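Shape Board Project, Final Report
Hayley Mapplebeck, Dovside

Why I picked a board and blue parts

When our class got the list of topics in June, I went straight for the one about fitting tasks, partly because I grew up doing wooden puzzles on my grandmother's rug and never really got over it. My question was a simple one: what makes a part easy or hard to put where it belongs? I wanted one flat white board, one color for all the parts so that color couldn't give anything away, and a dark table so the edges would stand out nicely.
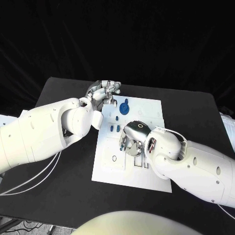 I drew the layout three times before I was happy with it. My first plan had the outlines so close together that the names I had given them (Illa, Moroz and Billus, after our neighbor's cats) wouldn't even fit on the sketch! Spreading everything out into separate panels helped a great deal, and it gave me a tidy way to take notes, panel by panel, over some 175 tries.

The pegs taught me the most. A small upright peg looks like the easiest thing in the world, but it has to come down straight, and a slight lean is enough to make it catch on the rim of its hole. Wide round parts were kinder, I think, as there is so much more to hold on to. I wrote down 19 tries where a peg caught, and only 2 where a round part did. 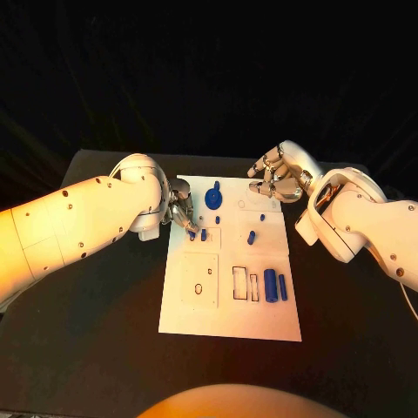 Why are all the parts blue?
Blue shows up well against white, and keeping to one color meant that shape was the only clue to where a part should go.

If I were starting over, I would leave more space around the smallest holes and keep my notes in one notebook, and I would ask for a bigger table drawer to store it all in.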